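Sep 26, 2018

Up at 5:30 because the truck from Pretorius was supposed to come early. It came at ten past nine. Two men, one of them with a bad knee, and they took the old upright piano out through the kitchen door after the front door turned out to be an inch too narrow. I had measured the front door in July and written it down, and I had written it down wrong. The younger one took the screen off its hinges without asking and put it back afterward, so I had no complaint. I paid them $200 and gave them each a can of ginger ale.

The piano has gone to Glenys Probert, who will have it for her pupils. She has wanted it for years and never said so until I mentioned the dump. I rang her at noon and she had it in her dining room already with the lid up. She says the middle D sticks. It has stuck as long as I have known it. I told her the tuner used to put talcum on something inside, but I couldn't tell her what.

There are four dents in the carpet where it stood and a clean patch behind it. I vacuumed. Found a pencil, a Christmas card from a couple whose name I can't make out, and one of Dad's collar stays.

Mostly I feel fine about it. I played it perhaps twice last year. What bothered me was the sound when they tipped it on the dolly, all the strings going at once, quite low. I went and stood in the yard until it was on the ramp.

Lunch was the end of the split pea soup. It had gone thick and I let it down with milk, which was a mistake.

In the afternoon I walked to the hardware store about paint. The music room needs doing before the weather turns and I have to keep the windows shut. The old yellow has gone brown over the radiator and I'm tired of it. I had it down to a green and a blue-gray. The man at the counter said greens go muddy on the north side of a house. He may only have wanted to get rid of the blue. I bought a gallon of the blue-gray, a tray, and two roller sleeves, and carried it all home in the string bag, which has left a mark across my fingers.

Nandi Ngubane came by at four with the plums. Her tree has done very well this year and ours did nothing. She took 12 pounds off it Saturday and hasn't got to the top yet. We sat on the back step and she looked at my paint chips and said the blue-gray was what she would have picked. She has a better eye than I do, so that settles it.

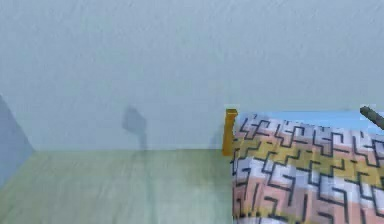
The long wall in pale blue-gray, on the computer. Plain, but I like it.

Nandi asked what I'm going to use the room for now. I said a desk and the sewing machine and left it at that. The truth is I would like to put a bed in there and sleep on that side of the house. The street side has been noisy ever since they moved the bus stop, and I have been awake at 4 most mornings this month. I haven't said this to Paul. He'll think it means something and it only means the bus.

She also brought back my copy of Plaren, the one about the lighthouse family. I haven't looked at it since I lent it to her. She thought the middle dragged and that the sister was the only one with any sense. I said the same thing when I read it. I may start it over tonight.

Stewed half the plums with a little sugar and the peel of a lemon. Halved and stoned the rest for the freezer, on cookie sheets so they don't stick together. Used the last of the big bags. Need: freezer bags, light bulbs for the cellar stairs, masking tape (forgot it today, of course), stamps.

A letter from Kondeck about the furnace. They want to come and service it on a morning when I have the dentist. I called to change it and was on hold for 26 minutes by the stove clock, then got a pleasant girl who moved it to the following week. The price has gone up again. I wrote the new one on the calendar so there is no arguing when the bill comes.

Paul home at six, tired. He went in and looked at the space and said the room was bigger than he remembered. He asked if I was sorry and I said no. He ate two bowls of the plums with the heel of the bread. Tonight he is at the table with the Skevby map spread out again, working out the bus from the harbor to his cousin's place. They don't expect us until spring, but he likes to have it worked out. It is 500 miles more than he thought, the way he wants to go, with all the changes. I said we could fly to the nearer airport. He said he would look into it.

Washed the tops of the baseboards in the music room while the news was on. Two cracks by the window to fill. One is deep enough to take the tip of a butter knife. There's half a tub of filler in the cellar, if it hasn't dried out. If it has, that is another walk to the store and I can get the tape at the same time.

Rain started at a quarter to nine. Brought the cushions in. Wrote to Glenys to say the bench is hers too, it's in the cellar with the sheet music inside, and she can send somebody for it whenever she likes.

Bed by ten, I hope. Knees sore from the baseboards.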